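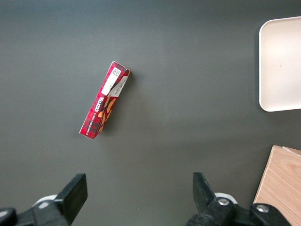

Demo cell ticket, Dedham open day
Posted Monday by Shawky, Trutent support

Problem: pick-and-place demo stops before the grasp. Controller reports "width out of range" on the shortbread box. Other items run normally.

09:40 Restarted controller. Same fault.
10:05 Checked the Zanau item table. Box width entered as 80 mm, measured 48 mm. Corrected and saved.
10:15 Fault cleared. First pick closed on the label and slipped. Moved grasp point 2 cm toward the middle of the box.
10:30 Ran the full cycle with the box at a diagonal. Placed in tray, no faults.

Open: item table reverts to the old width after a power cycle. Leave the cell powered until visitors have gone. Backup file still to be corrected.

Last updated: Monday, 11:10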